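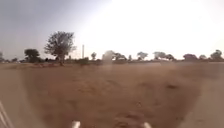

The rover stopped itself on the third leg on Friday and I was pleased for a minute or so, until I read the log. It had stopped for the wrong thing, and it should have stopped well before that.

Some background for anyone who hasn't read the earlier posts. Güven Türkmen and I have been building a small outdoor rover to drive survey lines over bare ground. The drive controller is a Jovix, the navigation code is ours, and we call the whole machine Mikari. In August we moved from the parking lot to open dirt, with trees along the far side and a great deal of dust.

The plan was simple. Drive out toward the tree line, turn, come back, shift over, repeat. Speed was limited in software. I had the remote stop in my hand and Güven had the laptop.

The first two legs were fine. On the third, the obstacle detector started reporting something dead ahead while the rover was facing the trees. The planner slowed down, decided the thing had moved, and sped up again. It did this over and over. From where I stood it looked like a bad throttle, so I watched the wheels when I should have pressed the button.

There was nothing ahead but dust. The detector was treating it as a solid object whenever it got thick enough, then dropping it when it thinned. We had a filter for that. The filter throws away any obstacle that doesn't hold its position for a set number of readings, and I had made it stricter the night before because I was tired of false stops.

So the false stops went away. Unfortunately the same filter sits in front of the safety check, and I had forgotten that. For most of the third leg the rover was driving with its obstacle stop close to useless. What finally halted it was error 3743, a motor current limit, when the left side dug into a soft patch.

The log covers 118 seconds of that leg. In it there are 21 slowdowns and not a single obstacle stop. No one was in front of the machine and nothing got damaged, but I don't take much comfort from that. If someone had walked across at an angle, I think the filter would have thrown them out along with the dust.

We made three changes over the weekend. The safety check now reads the detector directly, with no filter in between. If the readings flicker more than a few times in a row, the rover stops and waits for a person to clear it – annoying in dust, but I can live with it. And settings that touch stopping can't be changed without both of us signing off in the notes file.

I sent the log to Necati Demirtaş, who has run machines in worse places than this. He wrote back that I should have pressed the button at the first odd slowdown and worked out the cause afterward. He's right. I've written it on a strip of tape on the remote.

Still to do: clean the lens cover, check the left motor for heat damage, and rerun the same leg at half speed with a foam block in the path. Güven wants to try the block at three distances. I'll post the numbers when we have them.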